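OK so I finally did the thing I have been threatening to do since October and sorted the entire party cupboard. All of it. Thread, because I have feelings about goblets now

First, background. I got most of this stuff from my aunt's friend Bartosz Pawłowska when he moved out of Trorville. He used to throw these huge backyard dinners and he handed me boxes and said take it, take it, I never want to wash another cup. I took it!!

Into the cupboard it went, and every time I opened the door something rolled out onto my foot.

So this time I pulled everything down and made piles on the floor. Drinking things, serving things, things that hold other things, toys that had wandered in from the kids' shelf. The last pile was bigger than I want to admit.

Plastic goblets are so much better than I remembered, by the way. I had them filed in my head as a cheap birthday thing, but put a few bright colors together on a table and suddenly it's a party and all you've made is lemonade

Also they bounce. I have tested this more than once (not on purpose)

My old way of storing them was stacked one inside the other. Bad idea with stems! They wedge, you twist, you swear, you end up with one cup stuck on your thumb. Standing up side by side takes more shelf but you can grab one without a wrestling match.

Then the display stands. I love a stand. I love anything with a curly arm on it. Konrad Wilczyńska from my building thinks they're dust collectors and he's right, they are, and I am keeping every one that came out of those boxes

What I've worked out for cleaning the curly metal kind: dry soft paintbrush first, all the way into the spirals, then a barely damp cloth, then a dry one. I used to go straight in with a wet cloth and just pushed the dust into the curl where it set like cement.

Total storage spend so far is roughly 100 bucks, most of it on two deep bins from Zalewska, the housewares place in Prumton with the squeaky door. Could've done it for less with boxes from the grocery store but I wanted lids. I wanted lids so badly

The receipt says 2813 at the top, which is also the last four of my old phone number, so obviously it was meant to be

Someone asked what's going on the table next time people come over. Gold stand on one side, goblets in the middle, a few other bits around them. I'm a little obsessed with orange and green and red next to all that shiny gold

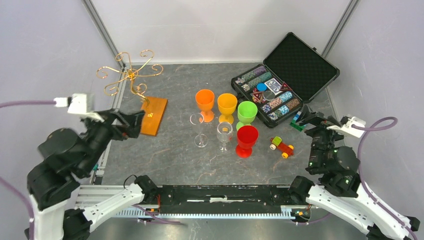 Do colored plastic goblets need to be washed by hand?

Check the bottom of the cup first, and if there's no dishwasher mark, wash by hand in warm water with a drop of dish soap and let them dry upside down on a towel.

Skip the scrubby side of the sponge too. I scratched a whole set that way years ago and they went cloudy and never came back.

Labels are next. I bought the Foltari ones that are supposed to peel off clean, we'll see. I've got "CUPS" and "FANCY" written so far and I'm stuck on what to call the bin with the ribbon, the cake toppers and one single maraca

Toys are back on the kids' shelf where they will stay for an hour

Cupboard door closes now. Like, closes closes, no leaning on it with a hip. I've opened and shut it a bunch of times today just to hear the click

If you have a good trick for keeping paper napkins from getting those bent corners please tell me, mine are a disaster and that's tomorrow's drawer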